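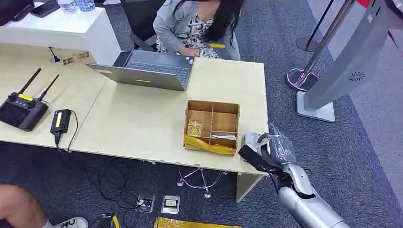
Verna Szabo
Member, Gukwood board

Has anyone seen real proof that the Gukwood extension will open in January?

I have to decide on a lease renewal and the landlord keeps waving the train at me. His line is that once the Jellden line reaches Gukwood every apartment within walking distance goes up, so I should be grateful for the increase he's offering now. The increase is $88 a month. I'd pay it if there were a train. I'm less keen to pay it for a row of concrete posts with netting on them.

The project page says the last span over the creek went in and that the extension is "structurally complete." It also says "on track for January." I went back through the older updates and found "on track" in every one of them, including the ones with a different opening date. There was a ribbon when the first column went up, another when they got to the creek, and I assume one is planned for the ticket machines.

What I want to know:
Does structurally complete mean anything to a rider?
Has anybody seen a train on the new part, even an empty one?
Is the 51 bus really going away the same day the station opens? I take it to work, and if they cut it early I'm stuck.

Please don't send me the project page. I've read it more than is healthy.

Posted 12 August 2025

Ansel Kapoor
Regular contributor

Structurally complete means the thing the track sits on is finished. I worked on station fit-outs for a good while (other lines, never this one) and I'd treat that announcement as the end of the part you can see from the road. After it you still have track, power, signals, platform doors if they're having doors, lifts, fire alarms, radio, and then a long spell of running trains with no passengers. Some of that overlaps. The signals and the trains have to be tested together, and that's where months go.

I rode past the Gukwood end last week on the upper deck of the bus. There's rail down on the near side as far as the bend. I couldn't see any on the far side and I couldn't see power equipment anywhere. Maybe it's stored somewhere. I wouldn't bet rent on it.
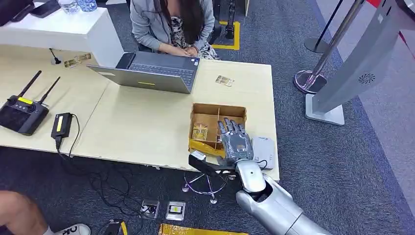

Box with cardboard dividers, open on the table

The firm doing the systems work is El Khatib, going by the signs on the fence. I have nothing against them, but a sign on a fence tells you who got the contract and very little about how far along they are. What you should look for is the safety notice telling people to treat the line as live. It goes up on the fences and usually gets mailed to homes next to the line. Until you see it, no train is going to move under its own power out there. If it isn't up by the fall I'd call January fanciful.

As for your landlord, ask him to put the train in the lease. Something like: the increase starts in the month the station opens to the public. If he's as sure as he says, it costs him nothing. He'll probably laugh at you, and then you'll know what he thinks of the date too.

Bernadette Kasprzak
New member

its opening in january, my cousin saw the poster at Jellden station. they wouldnt print posters if it wasnt. also the stations look really nice so I dont know why people are always so negative on here. The fare is going to be the same as the bus I think

Yutong Yu
Board helper

A poster is cheap. I still have the one for the previous date, and it has a nicer drawing of the train.

Ansel has the building side covered so I'll stick to the bus. The 51 isn't listed for removal. What the service change document says is that it will be "reviewed following the opening," and the part people quote about it ending comes from a slide at the open house where the route had been left off the map. I asked the person standing next to the slide. She said the map was simplified. I asked whether the timetable would be simplified in the same way and she gave me a tote bag.
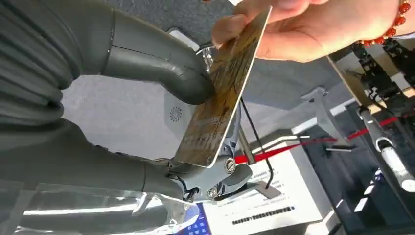
So I wouldn't count on the 51 staying as it is forever, but I can't find anything that lets them drop it before the station is open. Route changes here need a public notice with a comment period. Sign up for those by mail if you can, as the email list skips people. Mine stopped arriving and I only found out when the 70 moved its stop.

One more thing on the fare. It will be the same as the bus only if you use the Ploltudent card. Paper tickets are priced separately, and I haven't found that price published anywhere. I've written to ask and got an automatic reply thanking me for my interest in the project.

On seeing a train: I live 2 streets from the line, with the bedroom on that side. I've heard a truck with rail wheels and plenty of reversing beeps. No trains so far. I'll come back to this thread when I do hear one.

Verna Szabo
Member, Gukwood board

Thanks Ansel and Yutong. I asked the landlord about tying the increase to the opening and he said he'd have to think about it. He's never had to think about anything before. I'm going to walk the fence this weekend and look for that notice.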